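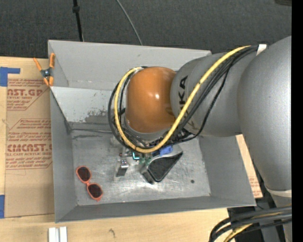 June 30, 2018. Returns cell, end of second week with the arm on single-item picks. Writing this up before I go home or it won't get done. Cable dress first, as that's what I spent most of the morning on. Yellow cable and the black bundle still loop under the orange wrist joint and back up the left side of it, and one black strand sags off on its own away to the right of the rest. Don't like it. Bit of white tape at the top of the bundle where it meets the big segment. Wants a proper tie and a bit of sleeve. Slack is needed for wrist rotation so don't just yank it tight, whoever gets to it first.

Item was the coral sunglasses. Awkward thing, thin bridge, slippery lenses, lies at a different tilt every time. Logged as eyewear/loose, no case.

Counts for the shift: 252 picks tried, 76 handed over to a person. Too many handovers but better than March, when we were still on the old bin and half the day went on restarts. Most of the 76 are the usual, flat stuff hard up against the bin wall, clear bags, anything with a strap. 2 were faults proper, both cleared from the pendant, no one had to go inside the line.

Bin notes
- floor is scratched up and throws bright reflections near the fingers. Vision doesn't love it. Matte liner? Ask Hrynyshyn if they can supply a sheet cut to size, they did the last guards for us
- paint worn on the back wall, rough patch. Not urgent
- clamp on left side holding fine. Would rather bolt it down but then we can't swap bins quickly. Leave for now
- acrylic sheet beside the bin still has its brown paper on. Leave it on till it's cut please!!

Now the people side, which I said I'd keep notes on and mostly havent.

The pickers' job has changed more than the plan said it would. Plan from Fasteo had one person "supervising" two cells. In practise the person is sorting what the arm hands over, and what the arm hands over is all the annoying stuff. Used to be you'd get a nasty tangled thing, then six easy ones, and the easy ones were your breather. Now the easy ones go to the arm. So fewer items per hour and everyone more tired by smoko. One of the afternoon crew told me it's like being handed only the bones. Fair enough.

Pick rate board is still up on the wall showing items per person. Makes no sense any more, the numbers look terrible and people notice. Have asked for it to come down or be changed to per cell. Asked in March too.

Good bits, to be fair about it. Less leaning into deep bins. Two of the crew with crook shoulders have both asked to stay on this cell, so that's something. Nights has started writing on the handover sheet what the item was and how it was lying, without being told to, and it's better than anything the software logs. I've started copying those into the item list every morning. Should be paid as part of the job and not a favour, have put that to the manager in writing.

Training: Lurkdale site did theirs in one go, whole crew in a room, slides. Ours have been doing it at the cell in pairs and I'd stick with that. People ask things standing next to it they won't ask in a room. Main question is still whether there'll be fewer shifts after Christmas. I don't know and I've said I don't know. Somebody above me needs to come down and answer it.

Firnby box (the light stack + buzzer) is too loud. Goes off on every handover, same tone as a fault. So now people ignore it, including when it is a fault. Want a seperate tone for handover or just the light. Tried tape over the buzzer, works, took it off again as we can't leave it like that.

To do
- re-dress cables, sleeve the loose strand
- liner quote
- buzzer tone, chase Firnby again
- pick board DOWN
- slow the approach for eyewear and try gripping at the bridge with narrower opening. Did it by hand on the pendant a few times, looked ok, not enough goes to say anything
- roster: swap people off handover sorting every 2 hours, not half shifts. Try it for a fortnight and ask them, don't just look at the rate

Spare finger tips are in the second drawer, not the top one. Somebody relabel the drawers.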